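4.2 Loading the Leka Tip Rack

1. Wipe the bench surface with a dry cloth before placing the box.
2. Set the box level, at least 20 cm from the table edge.
3. Fill the rear rows first.
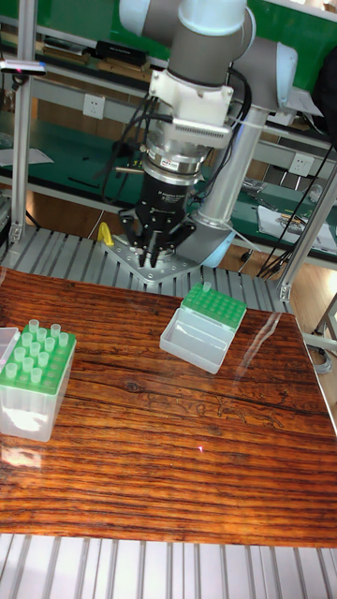

4. Press each tip down gently until it stands upright.

Note: Partly filled racks may be used. Record empty positions on the Beltau sheet.

CAUTION: Do not touch tip ends with bare hands.

Shares 108 | Comments 2

Olia: Does step 3 apply to the small rack?

Zerkadlow Support: Yes, both sizes.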